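Plastic household bottle

A plastic household bottle is a molded container for liquids kept and poured at home - detergent, dish soap, cleaner, sauce, shampoo. Most are blown from one tube of warm plastic, then capped and labeled. Sizes run from pocket bottles up to jugs of several quarts. This article covers shape, color, caps, labels, and storage. For glass, see Glass bottle. For drums and cans, see Bulk container.

Shape

Body, shoulder, neck, base. Large bottles usually have rounded shoulders, which let the liquid run out without a pocket being left behind. Small squeeze bottles have thinner walls so a hand can press them in. Neck width matters too: a 38 mm neck is common on big bottles, smaller ones on squeeze types. The base is often pushed up a little in the middle so the bottle stands on a ring and dosen't rock.

Color

Color is mixed into the plastic before molding, so it goes all the way through and does not scratch off. Strong colors are used to tell products apart on a shelf, and also to keep light off the contents. Orange, blue and green are all common for cleaning goods. White hides the fill level. Clear shows it, but lets light in.

A saturated orange body with a white and blue label panel is one such pairing, the label easy to pick out even at a glance. 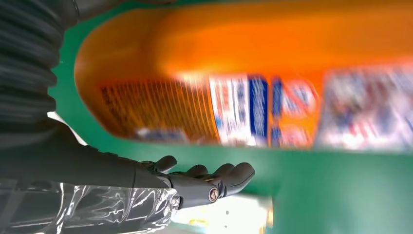 Eyvindur Hedegaard objects on the talk page that color is a poor guide once bottles leave the store, and wants the section to say plainly that two makers can use the same orange for very different liquids. Read the label, he writes, every time. No change made so far - the Kadby shelf survey is cited on both sides.

Caps

Screw cap - oldest type, seals best, slow to use.
Flip-top - hinged lid over a small hole, one hand is enough. Usual on squeeze bottles up to 300 ml.
Push-pull - spout lifts to open. Sports bottles, some dish soaps.
Dosing cap - doubles as a measuring cup, mostly laundry.
Child-resistant - push and turn, or squeeze and turn.

Caps are often a different plastic from the body. Some recycling programs want them left on, others off. Lirnside changed its rule in March, on now.

Labels

Paper, film, or printed straight on. Paper is cheap but peels when damp. Film bends with the bottle and is prefered for squeeze types. The Irkham style, named for the printing works, puts a color band across the front with the fine print to one side.

Storage and sorting

Full bottles are stored upright, cap tight, heavy ones low. Laying a bottle down is fine for a short time during sorting or label checks, not for keeping. Large and small are normally separated first, then cap types. The Siu method does it the other way round, caps first, and uses 9 bins. Mixed groups look like this before sorting: one big orange bottle, two small white ones with yellow flip-tops.

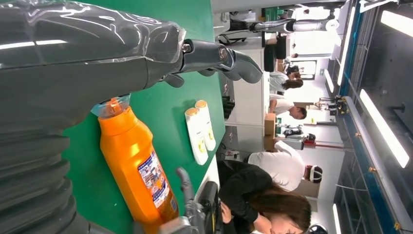
Reuse

Rinse, air dry, cap off. Never put food or drink in a bottle that held cleaner. Refill with the same product only, keep the old label on. Replace after 5 refills or when the neck cracks, whichever is first. Old flip-tops go before the body does - the hinge turns white, then splits.

See also: Bottle cap, Jerrycan, Squeeze bottle, Refill store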